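Home | Lists | Archive | Search | Subscribe

[kosard-riders] Re: Which Kosard for a returning rider?

January 22, 2018

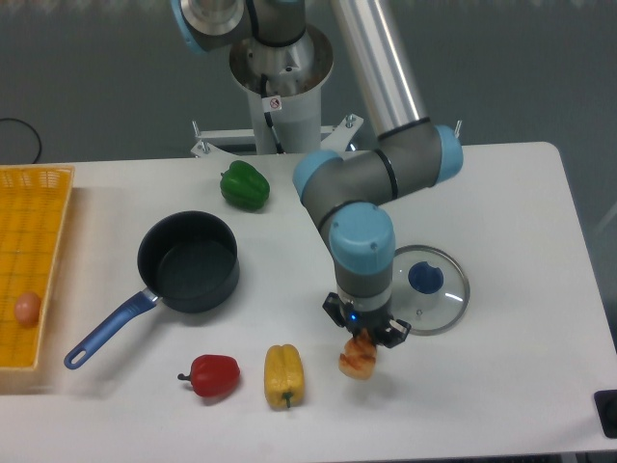 Hi all,

I typed half of this on my phone at lunch and then decided it deserved a real keyboard, so forgive the length. I've been waiting for somebody to ask this question! I have owned three Kosards over the years and I still have two of them, and I rode the new 571 twice last fall at the dealer in Gastlow, so I have opinions on pretty much every line of the original post. I'll quote the whole thing and then go through it.

> Hello list. First post after lurking for a few months.
> I rode all through my twenties, sold my last bike when the
> kids came along, and now want back in. I'm 5'7" with a 30 inch
> inseam and my right knee isn't what it was. Most of my riding
> would be back roads, with a few highway trips every summer to
> see my sister (one long day each way).
>
> I keep coming back to Kosard because of the looks and because
> there is a dealer in Gastlow that I can get to easily. I'm
> torn between a used 419 and a new 571. The 419s I see
> for sale are cheap but they all seem to have some story to
> them. The 571 is more than I planned to spend but I could do it.
>
> Questions:
> - Is the 419 enough bike for the highway?
> - Is the 571 too heavy for somebody my size?
> - What goes wrong on the used ones?
> - Is anyone running the Cisternas bags, and do they leak?
> - Should I take a class first or just ride around the
> neighborhood until it comes back to me?
>
> Thanks in advance. This seems like a friendly list.

It is a friendly list, welcome! Mostly. Stay out of the oil threads.

On the highway question. Yes, the 419 will do it. Mine has carried me over the mountains and back with a tent on the rear seat and it never once felt like it was in trouble. What it will do is get busy. It's a single, and by the time you're at a real interstate speed you feel it in the pegs and in the left grip especially, and after two hours of that I want a sandwich and a walk. The people who say it can't keep up with traffic have mostly not ridden one with the right sprocket on it. The factory gearing is short. Put one more tooth on the front and it becomes a different motorcycle above 60, and you give up almost nothing pulling away from a light. It's a cheap part and an hour's work if the countershaft nut isn't rusted on (soak it the night before).

The 571 is the twin and it is so much smoother that I laughed inside my helmet the first time I got it up to speed. The mirrors work! You can see things in them! If that one long day each way to your sister's is a trip you care about, I'd lean toward the 571 just for that. On the back roads I would honestly pick the 419 nine times out of ten. It turns in like a bicycle and you can use all the engine without scaring yourself.

On weight. This is where I'd say go and sit on both of them, and then have the salesperson let you push both of them backward across the lot with your hands on the bars. Do it in the boots you'll be riding in. The 571 carries its weight lower than you would guess from looking at that tank, and with a 30 inch inseam you should get the balls of both feet down, or one foot flat if you slide over a little. I'm an inch shorter than you and I managed it fine. The 419 is the lighter bike but it has a taller, wider seat from the factory, and plenty of shorter riders find it the harder one to hold up at a stop. The low seat fixes that. It takes some of the padding out as well, so plan on more of those sandwich stops.

For the knee, look hard at the pegs. The 571 has them a bit farther back than the 419 does, and that bends the knee more. I don't have knee trouble so I can't tell you how that feels in hour five. There are at least a couple of people here who've fitted lowering brackets and I hope they'll speak up. Also ask to ride the demo for longer than the usual loop around the block. They let me take it out past the reservoir and back, and I learned more in the last ten minutes than in everything before it.

On what goes wrong. Used 419 list, from my own garage and from reading this list for far too long:

The cam chain tensioner. If it rattles at cold start and goes quiet after a few seconds, that's normal. If it's still rattling when the engine is warm, figure the price of a tensioner into your offer. Ask the seller not to warm it up before you get there, and put your hand near the cylinder when you arrive. If it's warm, wonder why.

The stator connector, under the left side cover. Pull it apart and look for brown plastic. On the early ones the connector is a little undersized and it cooks itself slowly. New connector, solder it, done forever. Mine went 11 years before it showed any color at all, so don't let this one scare you away from a good bike.

Steering head bearings. They left the factory without much grease. Get the front wheel off the ground and swing the bars slowly from side to side. If you feel it want to settle in the middle, they're done. Not expensive, but it's an afternoon and you will say some words.

Fork seals, which are every bike ever made.

The ones with "some story to them" are often fine if the story is that it sat in a shed. A sitting bike needs a carb cleaning, a battery, tires and fluids, and you should assume all four no matter what the seller tells you. Check the date code on the tires. I'd add the brake hoses if they're original. The stories I walk away from are the ones with a missing title, a "just needs a tune up" when the engine won't start, or anybody's homemade wiring under the seat. Lift the seat. If you see household wire nuts, thank them for their time and go have lunch.

I can't tell you much about the 571 long term, it's too new. The one complaint I've heard more than once is that the heat off the rear header gets to your right calf in slow traffic in the summer. I rode in October and it felt lovely, so take that for what it's worth!

On the Cisternas bags. I've got the soft ones, the mid size, and I've used them for four seasons. They're great bags. They hold their shape, the mounting straps don't creep, and I've never had one so much as lean toward the exhaust. Do they leak? In an ordinary shower, no. In a full day of rain, yes, a bit, at the bottom seam where the stiffener panel is stitched through. I ran a bead of seam sealer along there and it helped, and I still put my clothes in a trash bag inside. On the 419 you want the standoff bracket on the muffler side. On the 571 I believe they fit without it but check with the dealer before you order, because I only looked at it in the showroom and didn't have my bags along.

On the class. TAKE THE CLASS. I know how it sounds when you rode for ten years. I rode for longer than that before my own break and I was sure I'd just pick it up again, and I did, along with every bad habit I'd ever had. The one in Gastlow is run by Mindbridge out of the big lot behind the community college. It's two days, you use their bikes, and there's a returning rider version where they skip the part about which lever is the clutch. I paid $200 and my insurance took a piece of that off the next bill. Best money I've spent on this hobby, and I say that as somebody who owns heated gloves. The slow speed work in particular was a revelation – I could finally make a U-turn on my own street without putting a foot out. They start up again in February and the early dates fill fast, so I'd call soon.

If you do the class first you also get to drop somebody else's motorcycle instead of yours, and you'll know a lot better at the end of it whether the weight of the 571 bothers you.

So which one would I buy? If it were my money and your roads, I'd look for a clean 419 for the next month or two, with a firm limit on what I'd pay, and if nothing good turned up by the time the salt is off the roads I'd go get the 571 and never look back. You really can't make a bad choice between these two. I get a little jealous of anybody who's about to have their first season on either one.

One more thing I forgot. If you go look at a used one anywhere near me, write me off list and I'll gladly come along with a flashlight and a tire gauge. I love looking at other people's motorcycles and it gets me out of cleaning my own.

Does anybody have the part number for the 571 lowering brackets handy? I thought it was in the archive but I searched and only came up with the ones for the 419.

Ride safe,
still on the red one

Filed under: Buying advice, 419, 571, Luggage
7 min read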